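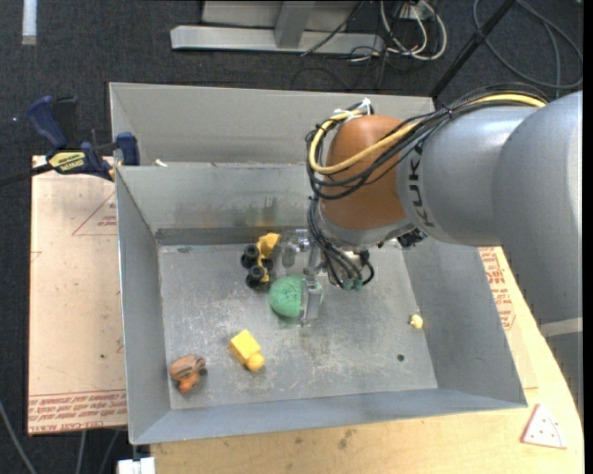 **Ticket 3477, Pladton returns cell.** Status: open. Operators now clear stalls and log them instead of hand sorting, and nobody has updated the job sheet. Stall timer is set to 900 ms. Items against the bin walls are the usual complaint, e.g. the small toy near the front left corner. The cable ties above the wrist have loose ends; trim at next service.

**2022-09-17, Siham Najjar:** Timer raised to 1,000 ms. Job sheet passed to Nabil Kassab. Night crew still want a second person rostered for clearing.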